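Keeping Sweets Through a Damp February

Readers of this page will know that I have managed the sweet counter at Granamden for some years, and that each winter I receive letters on the subject of storage. The following remarks are offered for general guidance.

Sugared goods should be kept in a dry cupboard, away from the kettle and the cooker. A refrigerator is not recommended. Moisture settles on cold sugar as soon as the tin is opened, and the coating becomes sticky within the hour. Tins with a close-fitting lid are preferred to glass jars, and each flavour should have its own tin.

The shop at Ikholm follows the same practice. Its stockroom holds 81 tins, none of them stacked more than two high, and the lids are checked every morning before opening. 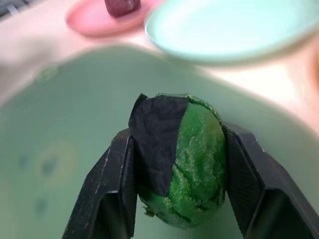
Bright green, with a grainy surface.

Colour is a further matter on which correspondents differ. Sewwandi Kumarasinghe wrote from Tirkura to say that her green sweets had faded on a windowsill while the red ones had not. My own experience at Granamden is similar, and I would advise that all colours be kept out of direct sunlight.

Paper linings should be replaced once a month. Waxed paper is suitable; newspaper is not, as the ink may transfer. Those who buy in quantity may wish to know that the Patwary wholesale list now offers linings in packs of 1000, although a household will seldom require so many.

Letters concerning toffee will be answered next month.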